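Clemness Debt Advice Centre publishes proposals on council tax arrears

Clemness Debt Advice Centre has today called on Grarari District Council to change the way it collects unpaid council tax, and to stop passing accounts to bailiffs until every household has been offered a repayment plan.

The proposals are set out in a paper sent to all councillors ahead of the next full council meeting. They draw on case records from the centre's offices in Clemness and Muler, where advisers saw almost 2,000 clients in the last financial year. Council tax was the most common debt among them, ahead of rent and energy bills.

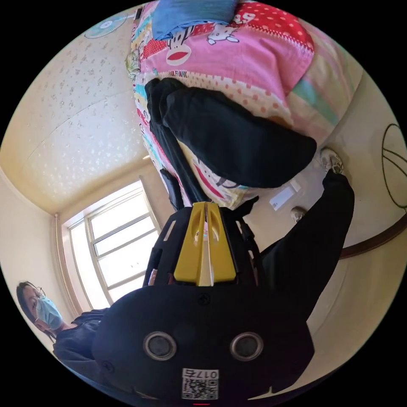 Page last changed: Jul 10, 2022

Under present rules, a resident who misses an instalment gets a reminder. If the money is not paid within the time given, the right to pay by instalments can be lost and the whole year's bill falls due. The council may then ask the magistrates for a liability order, with costs added to the debt.

The centre says this moves too quickly for people whose hours or benefits change from month to month. Its paper asks the council to:

- write to residents at least twice, and try to telephone once, before applying for a liability order
- accept repayment plans of up to 12 months as standard, with longer plans where a budget sheet shows they are needed
- end the use of bailiffs for households receiving council tax support
- set aside 20 hours a week of staff time in the revenues team for arrears calls

"Most of the people we see want to pay and have already worked out what they can manage," a spokesperson for the centre said. "By the time they reach us, fees have been added and the offer they could have kept to in the spring is no longer enough."

The paper does not ask for debts to be written off, except through the council's existing hardship scheme. It does ask for that scheme to be advertised on every reminder -- at present it is mentioned only on the council's website. 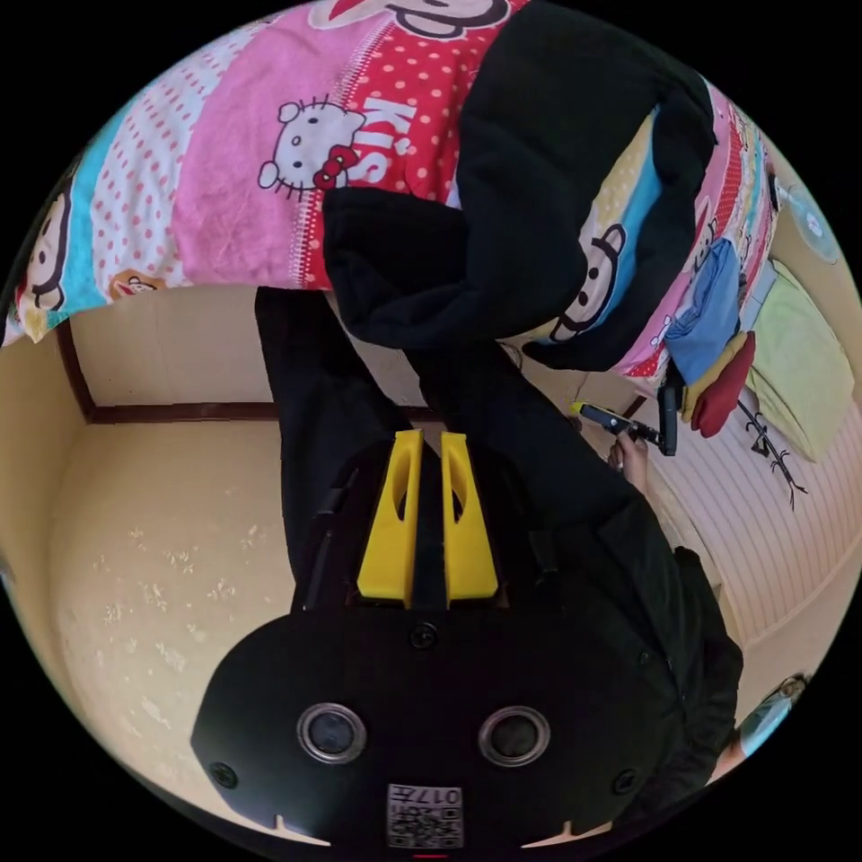 Next steps

The council's finance panel discussed arrears in June and agreed to review its collection policy. The centre has asked to give evidence to that review, together with the Oyelaran Trust, which pays for its Muler office.

Copies of the paper can be collected from either office. Residents who have received a reminder or a court summons are advised to get in touch before the date shown on the letter.

ENDS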